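Sturneck Daybook
A plain-text collection of everyday diary entries

README

Welcome, and thank you for stopping by! The Sturneck Daybook is the diary I have kept at home for a good long while now, typed up and sorted so that other people can read it, search it, or use it in a project of their own. It holds 1233 entries. Most of them are about nothing in particular - what the weather was doing, what I had for breakfast, whether the bus to Hoklow came on time, and how I slept. I used to think that made it not worth sharing, but a few kind readers of my web page asked for the whole thing in one place, and so I have put it together as neatly as I know how.
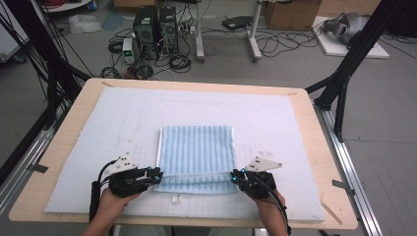 What is in the folder

The entries are in the folder called days, one file for each entry. The first line of each file is the time I started writing, if I wrote it down (I often forgot, especially in the evenings). After that comes a line for the weather, and then the entry itself, with a blank line between paragraphs.

The folder called extras has my word list, which covers the nicknames and family words that would puzzle a stranger. "The Getden" is our old kitchen stove, for instance, and "going up top" means walking to the shops in Hoklow by the hill road. If you come across a word that isn't on the list, please write and ask, and I will add it.
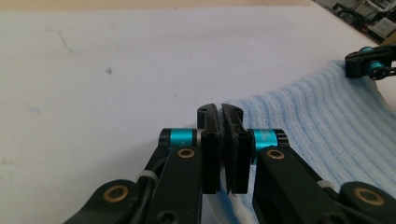
I should mention that the files are saved as UTF-8 text, so any ordinary editor will open them. The one word that has given people trouble is Jääskeläinen, the name of the bakery where I buy my rye bread, and it comes up a great deal. If you see odd little symbols where the dots should be, change the encoding setting in your editor and open the file again.

How the entries were written

Nearly all of them were written by hand in notebooks and typed up later, a few pages at a sitting with a cup of tea. I fixed spelling where it got in the way of the meaning and left the rest alone, grumbling included. Entries longer than 900 words were split into 2 files, with the letter b added to the name of the second one. There are a handful of days when I wrote in the morning and again before bed, and those I kept together, with a row of dashes in between.

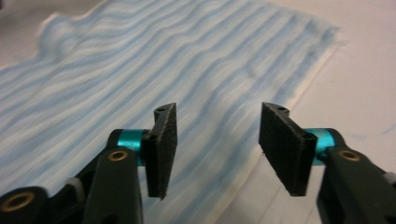 Blue-and-white striped cloth on a pale table.

What has been left out

I took out other people's names, street addresses, phone numbers, and anything to do with a neighbor's health. In their place you will find a short word in square brackets, such as [friend] or [doctor]. A few whole entries are missing because they were private, and I hope you will forgive the gaps. The numbering skips where they used to be. 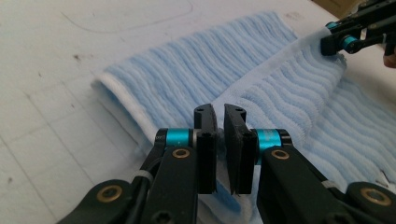 Readers sometimes ask me what counts as an entry, and whether a single line is enough. For me it is. Some of my favorites are 3 or 4 words long, and I would happily keep one that said nothing more than "light blue towel, folded, white table" if that was what I had noticed before putting my pen down. Short entries have their own file just like the long ones, so if you are working out averages you may want to set them aside first.

Using the entries

You are welcome to read, copy, and quote from the Daybook for study or for pleasure. Please say where it came from, and please don't try to work out who the bracketed people are. If you make something with it, I would dearly love to see it.

Known problems

Several entries from one September have the weather line missing, and I have not been able to find the notebook to check. The word list is not in alphabetical order past the letter M. I am working on that one in the evenings.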